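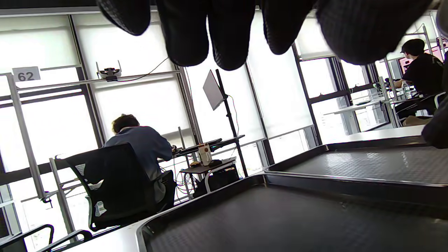 I spent most of April reading papers on scene text recognition, and these are my notes on one question I kept running into: how should a model deal with text it can only partly see? Most of the work I read assumes a clean crop. Someone has already found the word, straightened it and cut it out, and the model only has to read it. Outside the benchmark there is usually something in the way. A gloved hand hangs over the top of the view, a tray rim curves through the lower half, and whatever was printed behind them is gone.

The older approach treats reading as a sequence problem. A convolutional network turns the crop into a strip of features, a recurrent network runs over the strip, and CTC loss lines up the output with the letters. It's fast and easy to train. It also does badly when a letter is hidden, as each column of features mostly speaks for itself. If the column is covered by something, you get a blank or a wrong guess, and the rest of the word doesn't help much.

Attention decoders do better. The decoder writes one character at a time and looks back at what it has written, so it picks up a kind of built-in spelling model. Give it "restaur" and a smudge and it will finish the word. The trouble is that it will also finish words that were never there. I trained a small one on synthetic data and ran it on part numbers, and it kept turning them into English. That was funny for a day and then a real problem.

Shota Morikawa, who I used to work with, suggested I look at permuted decoding. The model is trained to predict characters in many different orders, so it can fill a gap using letters on both sides. I wrote a version of this and it fixed a lot of the missing-first-letter errors, which had been my worst group. Left-to-right decoders are weak there because they start with nothing. The cost was training time. On my one GPU it went from 10 hours to 23, and I had to cut the batch size as well.

A few things I noticed along the way, in no special order.

Synthetic occlusion is harder to get right than I expected. My first attempt pasted gray rectangles over the words. The model learned what a gray rectangle was and got very good at ignoring it. On real photos there was almost no gain. Switching to cutouts from other photos, with soft edges and some blur, worked much better. Tayla Tomoana has a short script for this called Ududden which I ended up using almost as it was. The only change I made was to limit how much of the word could be covered. Past 60 percent I couldn't read the words myself, and training on them made the model guess more.

Confidence scores are not to be trusted. I wanted to throw out any reading where the model was unsure. The attention model was sure about nearly everything, including the part numbers it made up. Temperature scaling on a held-out set helped some. What helped more was running 2 models with different decoders and keeping only the readings where they agreed. The CTC model is worse on its own, but it makes different mistakes, and that makes it a useful check.

Labels are a mess. In the set I used, some annotators typed the full word when part of it was hidden and some typed only what they could see. Both are reasonable, but a model can't learn both at once. Toshiko Oda pointed this out when I was complaining about my error rate. I went back and relabeled the test split to visible letters only, with a placeholder for the hidden ones – slow work, and the most useful thing I did all month. My numbers went down on paper, but they started to match what I saw when I looked through the outputs.

I haven't tried the multi-view methods yet. If you have several shots of the same sign, a letter hidden in one is often clear in another, and combining the features before decoding seems better than voting on the final strings. Voting falls apart when the readings have different lengths – you have to align them first, and the alignment goes wrong on the hard cases.

The code still needs cleaning up before I post it. The data loader has paths to my own machine all through it, and the config files don't match the runs I describe here. I'm going to fix the loader first and then rerun the permuted model with the original batch size.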